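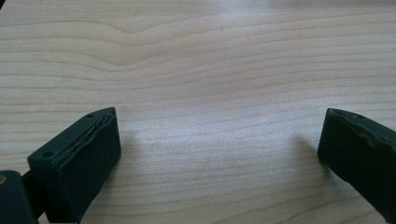
Posted by the Stinstead Robotics Club, 04/08/2024

Jakab: tabletop clips from our student project

Jakab is our first shared dataset! Members took turns with a hand-held gripper with a camera on it, and we ended up with 3646 clips, 2000 of them sorted so far. Every clip sits in its own folder with a short text note. 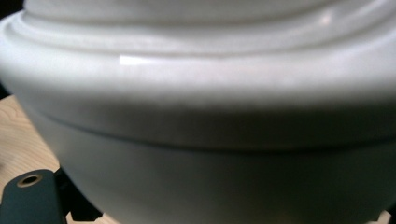

White lidded pot, close up.

Splits
train: everything sorted, apart from the test clips
test: 300 clips, please don't train on these

Known problems: glare on the pale wood, soft focus at close range. Labels were checked in March using Wiser, our own little viewer. Spotted a wrong one? Do tell us, we love fixing them!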